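4.2 Bimanual control and the shared grasp planner

The planner runs at two rates. A slow loop proposes grasp poses from the head view, and a fast loop tracks the chosen pose at the wrist. Both arms share one planner instance. In earlier versions each arm had its own, and the two would sometimes claim the same patch of table. The Grindora release merges them and adds a single reservation table that lists which arm may enter which region.

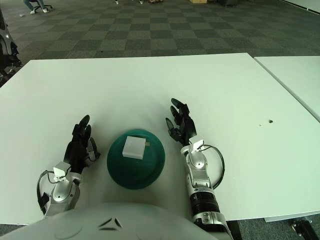 Reservations are held for 15 control ticks and then dropped unless the fast loop renews them. A dropped reservation does not stop the arm. It only lowers the arm's priority the next time both hands ask for the same space. We tried longer hold times and saw the idle arm wait for no good reason.

The head view is segmented once per slow cycle. The bowl and the small block used in this section are tracked as separate instances with a parent link when one supports the other.
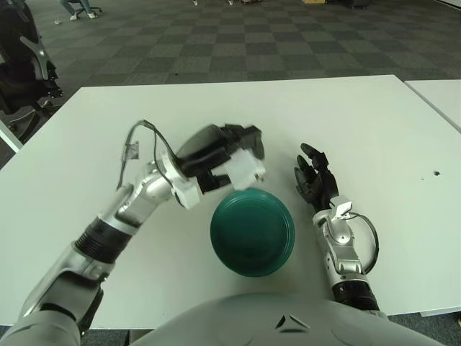
Page last changed: Wednesday, 14:50

Parent links matter mostly at the rim. If the block is linked to the bowl, the planner treats the rim as an obstacle for the fingers but not for the palm. Hazem Ait Brahim wrote the first version of this rule with a fixed margin. The current one takes the margin from the fitted rim height, which changes with the head pitch.

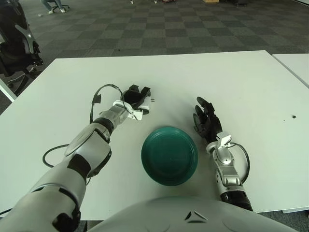

Self-filtering is the step that removes the robot's own body from the segmented view before any grasp is scored. Our filter renders the arm model at the current joint angles and masks the result. The rigid shells are handled well by this. The cables are not in the model, and where one loops out from the wrist against the white tabletop, as in the configuration of Figure 4, the renderer has nothing to mask it with. We therefore grow the mask outward near each wrist and accept the loss of some table pixels. Over 1,841 logged slow cycles, 389 had at least one cable segment left outside the mask, and 50 of those changed the ranking of the top grasp.

Figure 4. Head view with both arms extended on either side of the dish.
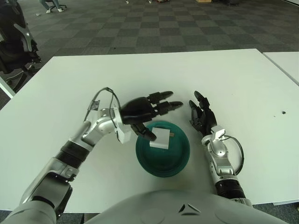

Radwa Ramadan argued in review that growing the mask only hides the problem, and that a cable model with even two free parameters per wrist would let the planner keep the pixels next to the hand, where the score is most sensitive. We agree on the second point. A two-parameter curve was fitted offline in the Flondis tool, but the fit takes longer than one slow cycle -- too long to use in the loop as it stands.

The released configuration keeps the grown mask on by default. It can be turned off per arm in the planner settings.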